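Load-in and Stage Safety Checklist
Ratard Hall, back room and main stage
Band: Makori (eight players, three of them brass, all of them late)
Walked by: Ifigeneia Tzanetos, stage manager
With comments from: Achilleas Balaskas, sound
Doors Friday at 8 p.m.

Mark each line OK, FIX or NO SHOW. NO SHOW means the thing gets sorted or the band plays in the parking lot. Comments are welcome. Poems are not.

1. LOAD-IN

1.1 Ramp fixed at both ends – OK
New bolts since the spring. The old ones are in a coffee can on my desk if anyone would like to feel sick.

1.2 Loading door stays open by itself – FIX
It stays open by itself if you count the bass amp as part of the door. Need a proper hook. Until then, use the sandbag and leave the amp to its career.

1.3 Hallway clear to full width – FIX
Two road cases and a folded merch table on the left side. The merch table belongs to Kemum, who played last month and seem to have moved on emotionally. Shift it to the basement.

1.4 Organ carried by four people – OK
Four people were present. Two carried, one gave directions, one held a sandwich. Organ arrived. Next time, four carry.

2. POWER

2.1 Stage circuits labeled at the panel – OK
A.B.: Relabeled stage left. It said "good one" in pencil. Stage right said "other."

2.2 Leads checked for cuts and taped plugs – FIX
Fifteen leads checked and one pulled, the orange one with the tape. I cut the plug off so it can't come back. It has come back before.

2.3 No daisy-chained power strips – FIX
The trombone player had one strip in another to run a fan and a phone charger. He now has a fan.

2.4 Ground test on amps and organ – OK
A.B.: All fine. The organ hums in B flat, but so does the building.

3. STAGE

3.1 Deck level, no gaps wider than a finger – FIX
Gap between the second and third risers, right where the horn line does the knees-up in the last number. Clamp them before sound check. If the clamps are missing, ask who took them home.

3.2 Front edge marked with white tape – OK
Fresh tape along the whole edge. The singer asked if it could be checkered. It can be white.

3.3 Monitors strapped or wedged – OK
The singer stands on the middle one. I have asked her not to. Strapped it as if I had never asked.

3.4 Drum riser locked – OK
All wheels off the floor. Drummer informed that the riser is not a scooter.

3.5 Drinks off the amps – FIX
Put the shelf back up behind the backline. A.B.: The shelf will be ignored. I.T.: Put it up anyway.

4. SOUND LEVEL

4.1 Limit posted at the desk – OK
In large print, facing the desk.

4.2 Ear plugs at the bar and side stage – FIX
Bar has a full jar. Side stage has an empty jar with a guitar pick in it.

4.3 Level checked with horns playing – FIX
Checked with one trumpet out of two, so call it half a check. Do it again when the other one gets off the bus.
A.B.: Horns don't need mics in this room. They will want mics in this room.

5. CROWD AND EXITS

5.1 Room limit posted at the door – OK
The limit is 227 and that includes people who say they are with the band. Door staff have the clicker. The guest list is printed and closed. If your cousin isn't on it, your cousin buys a ticket.

5.2 Both exits open from inside with one push – FIX
Main exit fine. Side exit needed a shoulder, which is one push only if you are a large person. Latch to be eased and tested again before doors.

5.3 Exit signs lit – OK
Both lit. Somebody had hung a porkpie hat on one. Hat is at the bar.

5.4 Floor dry and swept – FIX
This crowd skanks from the first bar to the last, so a wet patch will find somebody. Mop after sound check and again in the break.

5.5 Balcony rail – OK
Leaned on it, shook it, had Achilleas lean on it. He would like it noted that he wasn't told why.

5.6 Smoke machine clear of the detector – OK
Moved to stage right and pointed at the audience, who paid for it.
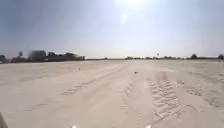

6. AFTER THE SHOW

6.1 Power down in order: amps, desk, lights
Last time the lights went first, and we found the edge of the stage the hard way.

6.2 Cases stacked no higher than chest height
My chest, not Achilleas's.

6.3 Van loaded with the heavy stuff low and forward, straps on
Revau are lending the van. They want it back with the same number of mirrors.

6.4 Driver named and sober before doors
Name: ____________
A.B.: Not the trombone player.

6.5 Final walk of the room, exits locked, hat claimed or kept

STILL OPEN BEFORE SOUND CHECK
Door hook, hallway, riser clamps, shelf, side stage ear plugs, side exit latch.
The latch is a NO SHOW if it isn't done by 6 p.m. The rest can be argued about until 7.

Signed: I. Tzanetos
Also signed, under protest about the rail: A. Balaskas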